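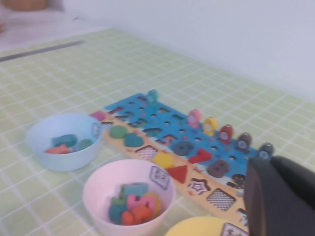 What should a child learn first with a number board, the names of the numbers or the quantities?

The names usually come first, and the quantities follow slowly after them. A child of three can often recite to ten like a song and still give you a handful of bears when you ask for four.

## Unit 5: Number and shape boards in the early years

Notes for the January group. Prepared by Saadet Karabulut, with corrections from Emlyn Bevan.

### 1. Three tasks on one board

A combined board asks the child to do several kinds of work, and we must keep them separate in our planning.

- **Matching a shape to its place.** The child looks at the outline, turns the piece and tries again. A heart or a triangle is good for this, because turning matters. A circle fits in any direction.
- **Recognizing the numeral.** The child sees the sign 6 and says "six". This is memory work, similar to learning a letter.
- **Putting in order.** The child places the numbered pegs in a row so that 8 comes after 7. Here the position itself carries the meaning.

In my experience beginners in our profession mix these tasks. They praise a child for "knowing the numbers" when the child has only fitted the wooden numeral into its hole. Please write in your observation sheet exactly which task you saw.

### 2. Preparing the table

Use a cloth with a quiet pattern. Put the board where the child can reach the far row without standing up. Small bowls are better than one big box: one bowl for pegs, one for numerals and one for shapes. With children who tire quickly, take out only the pieces you need for this task and leave the others in the bowls.

Small pieces go back to the cupboard after each session. Check the age marking before you use the board with children under three.

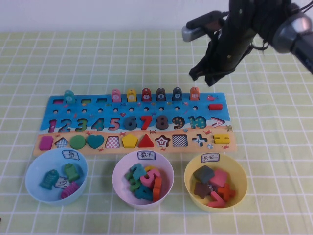
When the table is ready, wait. Many students begin to speak before the child has touched anything. Let the child explore for a minute or two and note which piece the hand goes to.

### 3. Color as a help and as a trap

Color can give the answer away. On the board we use in class, the peg with 7 is red and the large numeral 7 is red also, so a child can pair them without reading the number. With 9 it is different: the peg is navy and the numeral is orange with dots. The orange peg carries 10. A child who matches only by color will bring the orange peg to the 9 – this mistake is very useful for you, and you should not correct it too fast. Ask "What does it say on the white circle?" and give time.

### 4. The sign "greater than"

The pink and white sign is for older children. We leave it for Unit 6, together with comparing bowls of buttons.

### For next time

Read the Grīnberga chapter on ordering, pages 57 to 95. Observe one child at a board for ten minutes and describe one mistake in your own words. The observation should not be longer than 1000 words, and please bring it printed.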